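Koltia Household Linen Guide
Section 6: Folding a small towel into a triangle

The triangle is the fold people ask for most, and I remain to be convinced that it deserves it. It is said to save space. On a square shelf it plainly doesn't. What it will do is sit neatly in a corner, or stack point to point in a shallow drawer, and it is quick once you have the hang of it. If that is what you want, carry on. If you want the most towels in a cupboard, go to the rectangle fold on page 121.

Before you start

Use a flat surface with a bit of grip. A dark mat or a plain cloth is best, as a pale towel shows up well against it and you can check the edges at a glance. Polished worktops let the bottom layer slide. The towel must be completely dry. Guides that tell you to fold "slightly damp for a sharper crease" have presumably never opened the drawer a week later.

1. Lay the towel out and smooth it from the middle towards the edges.

2. Check that it is square. Most towels sold as square are not, particularly after a few washes. Bring two neighbouring sides together to compare them, then open it out again.

3. If one side is longer, turn the extra under in a single strip.

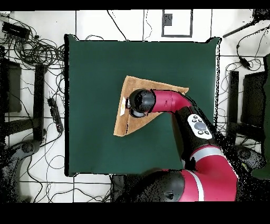

4. Take one corner across to the corner diagonally opposite. Hold the far corner down with your other hand until the two points meet.

5. Run a flat hand along the long edge, once. Pressing harder does nothing much for terry, whatever the hotel trade may claim. The loops spring back.

6. For a smaller triangle, bring the two ends of the long edge together and smooth again. Stop there. A third fold gives you a lump.

Note: Care labels are a nuisance in this fold. Turn the label to the inside before step 4 if you mind seeing it. I wouldn't cut it off, at least until you know the washing instructions by heart.

Note: Thick towels, 500 gsm and over, will not hold the second fold. You may read that a heavy book left on top overnight will cure this. I tried it from Monday evening to Tuesday breakfast and got a slightly flatter towel, which puffed up again by lunch. 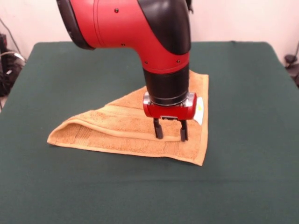
Poonam Nishad

Checking the fold

The two top edges should lie within a finger's width of the ones beneath. Some instructions ask for a perfect match, but on looped fabric that is wishful thinking. Lift the upper layer, shift it, and lay it down again. Tugging at one point only pulls the other out of line.

If the long edge bows outwards, there is usually a ruck trapped inside. Open the towel fully and go back to step 1 – patching it from the outside takes longer.

Caution: Do not use pins or clips to keep the shape. They catch the loops, and one pulled loop can run.

Caution: Do not iron the crease. It flattens the pile and the towel dries your hands less well afterwards.

Storing

Put triangles away with the long edges facing the same way. Alternate them only if the drawer is deep enough to stop the stack toppling, and test it by shutting the drawer at your usual speed.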